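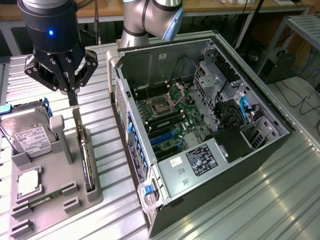
Chapter 6
Putting the Parts Together

By now you have spent five chapters getting to know the pieces of a desktop computer one at a time. You have read about what a processor does with its long day, why memory forgets everything when the power goes off, and how a hard drive manages to remember. If you did the April reading log, you have also filled up more than one page with words like "latency" and "bus" that nobody at home wanted to hear about over dinner. In this chapter the pieces finally meet each other, and I will admit that it is my favorite one in the book.

I built my first computer on a bedroom carpet, which I do not recommend, out of parts that came in a shoebox from a cousin. It took me a whole weekend. Most of that time went to hunting for a screw that had rolled under the radiator, and a good part of the rest went to being afraid of breaking something. A little of that fear is healthy, and a lot of it just makes your hands shake. What I would like this chapter to do is take away most of it, so that when you open the case you feel about the way you feel opening a kitchen cupboard in a friend's house — polite, a bit curious, and fairly sure the plates are in there somewhere.

Laying out the work

Look at the photograph that opens the chapter before you read any further. The tower case is lying on its side with the side panel off, and the parts are on a tray beside it, each in its own spot. The processor sits in a square pocket, a memory module lies in a long slot, and the hard drive is held between two blue clips with its label facing up. A good cook would recognize the arrangement at once. You can make a perfectly good tray at home from a baking sheet and some clean cardboard, with the outline of each part drawn on in pencil, and I have known people to use an egg carton for the screws for years and never want anything better.

Laying the case on its side is worth a word too. A motherboard that stands upright has to be worked on sideways, with gravity pulling every screw toward the floor. Lay the case down and the board becomes a kind of tabletop, and you can lean over it and see where you are going. Give yourself more room than you think you need. The case, the tray, and your elbows all want space, and so does this book if you plan to keep it open next to you.

Finding your way around the case

The motherboard is the large flat board that everything else plugs into. The one in the photograph is green, though yours may be black or blue or some other color, and the color tells you nothing about how well it works. Near one end of it is the socket, the square place where the processor goes. In the photograph the socket is empty. We will spend all of Section 6.2 on it, so for now it is enough to be able to point to it.

Next come the memory slots, which are long and narrow and stand side by side in a row. One module is already installed in the photograph and there is room for others. Which slot you fill first does matter on many boards, and the manual for the board will tell you, usually in a small diagram that is easy to miss. The two blue slots below are PCIe slots, where expansion cards go, such as a graphics card or a sound card.

The big silver box is the power supply. It is heavy, it has a label with a great deal of small print on it, and it is the one part in this book that you will never open. Please read that sentence twice. A power supply can hold a charge after it is unplugged, and there is nothing inside that you need.

Finally there is the drive cage, the metal frame that holds the drives, and the cables that run through it. The bright blue one is a SATA cable, which carries data between a drive and the board. Cables look like a muddle the first time you see them, and after you have traced two or three of them from end to end with a finger they start to look like streets.

What you will need

A Phillips screwdriver, size #2
A wrist strap for static, or the habit of touching bare metal on the case before you touch a part
A tray with a place for every part
A flashlight, even in a bright room
The motherboard manual, on paper if you can get it
An hour and a half without interruptions

What you will learn

When you have finished this chapter you should be able to name the main parts inside a desktop case, seat a processor and a memory module without forcing either one, mount a hard drive and connect it, and check your own work before you turn on the power. The practice builds at the end of the chapter use two sets of parts, which we call the Dinton build and the Mumstead build. Dinton is the simpler of the two. If you are working in pairs, do that one first and trade places halfway through, so that both of you get to handle the processor.

6.1 Before You Touch Anything

Shut the computer down, switch off the power supply at the back, and pull the plug out of the wall. Then press the power button once and hold it for a few seconds.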